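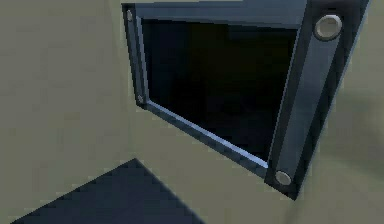

If the machine takes the rounds off us, what are the rounds for? That question came in from the Darnow night crew, by way of the handover sheet, before I'd even got my coat off, and I've been turning it over all morning. It's a fair thing to ask, so I'll try to answer it in the notebook where everybody can have a go at me.

October, bench 2, Vuvov rehearsals for the Crichton residence. We're still working entirely in the simulated flat, and will be until the night crew are comfortable. The job is the evening tidy and check: go room to room, pick up what's on the floor, note what's been left out, leave people's own things where they like them. On paper a shift spends some 163 minutes on that, and anyone who's done it knows most of it is walking (and a good part of the rest is chatting in doorways, which I'd argue is the useful bit).
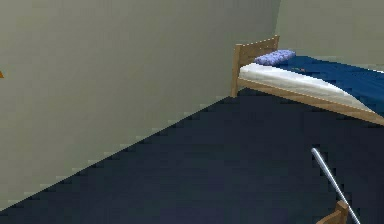 So my answer to the crew, such as it is, goes like this. The walking can go. The chatting in doorways has to stay on the roster with its own line, in ink, or somebody upstairs will see a gap and fill it with laundry. I've put that in the Flikesero planning notes twice now and I'll put it in again if it falls out!

We got through 288 rehearsal runs this month. I haven't sorted the logs by room yet, so please don't quote me on how the bedrooms compare with the living room. I'd like one of the night people to sit with me while I do it, because they know what "tidy" means to a resident and I only know what it means to the script. A blanket over the arm of a sofa might be exactly where it lives. 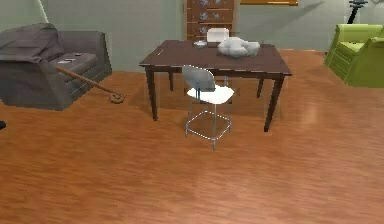 The other worry, and I hadn't thought of it until tea, is who gets called when Vuvov stops and asks for help. At the moment it's whoever is nearest, and on nights that will be the same poor soul every time. I've pencilled in a rotation of 6 people, with a proper break after each turn. Colour-coded, even, though the green marker is dying.

Still to do: rewrite the help messages in plainer words, ask Crichton about training hours being paid, and print this page for the handover folder. Afternoon runs start at 2:30, bench is free until then if anyone wants it.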